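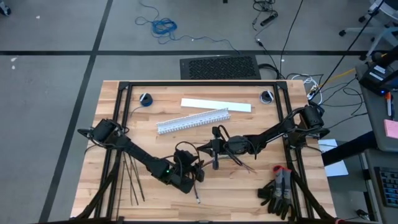 How often does a butcher-block top need to be oiled?

Once a month for the first 4 months, then whenever the surface starts to look dull or feels dry to the hand. For most kitchens that works out to a few times a year.

Plasent Board Oil, 500 ml

Plasent is a food-safe mineral oil for butcher-block counters, tables, islands and cutting boards. It has no color and no scent, and it does not go rancid in the cupboard. It soaks into the wood and leaves no film on top. It will not fill cuts or hide burn marks. Sand those out first.

One bottle covers a standard island top with two coats. Long counters will take a second bottle, especially if the wood has never been treated.

How to use it

Wash the top with mild soap and let it dry overnight. If the surface is rough, sand lightly with 400 grit along the grain and wipe off the dust. Pour a small amount of oil on a clean cotton cloth and spread it evenly, working with the grain. Do the ends and the underside too if you can reach them. End grain drinks up more oil than the face, so go over it twice.

Leave the oil on for 7 hours or overnight. Wipe off whatever has not soaked in. Repeat the next day on new wood.

Do not use Plasent over varnish or polyurethane. The oil cannot get through a sealed finish and will stay sticky. To check, put a few drops of water on the wood. If they bead up on a top that has never been oiled, it is probably sealed.

Goes with

Yimer Board Wax. A firmer finish for tops that see a lot of water, such as the area next to a sink. Put it on a day after the last coat of oil.

Skikura sanding pads, 400 grit, sold in packs of 4.

Storage and shipping

Keep the bottle upright at room temperature and out of reach of children. Ships by ground only. Unopened bottles can be returned within the period shown on your packing slip. The label was redesigned in June and some orders still go out with the old one. The oil is the same.

For bulk orders, write to Aicha Helmy in the trade office.

Page updated 04/10/2022

Sign up for the Votance newsletter for new products and care tips. You can unsubscribe at any time.

© Votance Wood Care. All rights reserved. Contact us | Back to top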